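Brorus Shows the New Belt for the Savdale Masters

Every team that plays in the Savdale Masters dreams about the same moment, when the captain walks to the front of the stage and lifts the champion's belt. This year the belt will look different. Brorus, the studio that runs the tournament for its arena game Pesero, showed the new design on 14th June during the evening stream, and fans have been discussing it since then.

The old belt was in use for five seasons. It was wide, heavy and covered with gold paint, and many players said that it was hard to hold above the head for photos. The new one is narrower and has a dark blue strap. In the middle there is a round silver plate with the river from the game's first map, and on both sides there is space for the names of winning teams.

The work was done by Kang, a small metal workshop which before made mostly medals for running events. Ekua Agbeko, who led the design there, told the stream hosts that her team made 18 drawings before Brorus accepted one. "They wanted something that a player can wear home on the train," she said. "I am not sure anyone will do this, but we kept it in mind."

Jonatan Tveit, captain of last year's champions, was invited to the stream and tried the belt on. He said he likes the plate but will miss the gold. His team will keep the old belt at their training house.

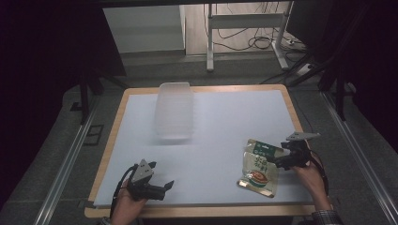 The qualifying rounds start with 100 teams, and only 8 of them will go to the finals in December. Brorus also confirmed that the final match will again be played as best of five. The prize money stays the same as last year, which disappointed a part of the community.

Kwame Aidoo, the tournament director, said that more details about tickets will come after the first qualifying round. Fans who buy the season pass in Pesero will receive a small digital version of the belt for their character. It can be worn with all 27 heroes, including the two that were added in the last update.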